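Die tausendste Aufnahme

Im September hatte Kiprono Nyanda bei Winura angefangen, und seitdem legte er einen kleinen weißen Block auf eine Matte. Dann führte er den Arm von Hand, bis der Block auf dem grünen Deckel lag, und drückte auf Speichern. Das war eine Aufnahme. Das Modell, das im Haus Trakton genannt wurde, brauchte 1000 davon, und jede musste ein wenig anders sein als die vorige.

Die schlechten wurden gelöscht. An einem Vormittag waren es 34, weil Kiprono zu früh losgelassen hatte. Er schämte sich dafür mehr, als nötig war. Zu Hause bemerkte er, dass er auch die Kaffeetasse so absetzte, wie er es dem Arm zeigte: langsam, mit einer kurzen Pause, bevor die Finger sich öffneten.

«Von wem lernt er denn, wenn du krank bist?», fragte seine Tochter am Telefon.

Er antwortete, dass er nicht krank werde. Später dachte er lange über die Frage nach. In Aufnahme 377 hatte er gehustet, und die Hand des Arms hatte dabei gezittert. Er hatte diese Aufnahme behalten. Vielleicht würde Trakton eines Tages auch ein wenig husten, in irgendeiner Halle, in der man den Namen Nyanda nicht kannte.

Am letzten Abend blieb er länger als die anderen. Er öffnete den Ordner und sah sich noch einmal an, was er dem Arm gegeben hatte.
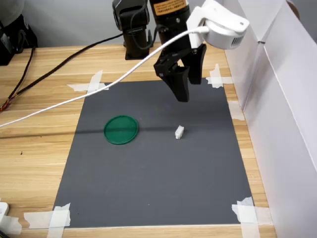 Der Block und der Deckel, wie an allen Tagen.

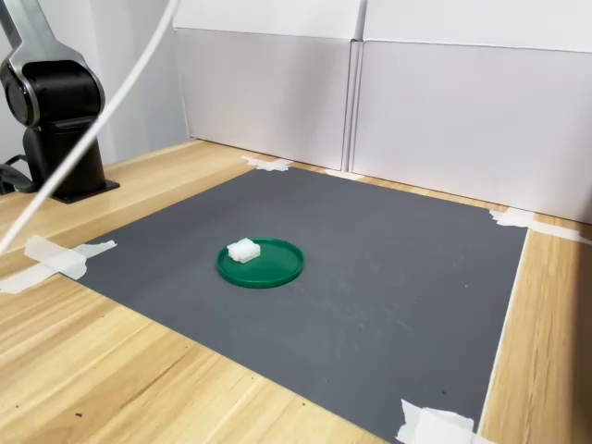 Kaewmanee schrieb ihm noch in derselben Nacht, tausend seien zu wenig, das Modell kenne jetzt nur die Geduld eines einzigen Menschen, und man müsse ihm auch Eilige zeigen und Linkshänder und solche, die den Block beim ersten Mal verfehlen. Ob er im nächsten Monat weitermachen wolle, stand darunter, und ob er vielleicht seine Tochter mitbringen könne.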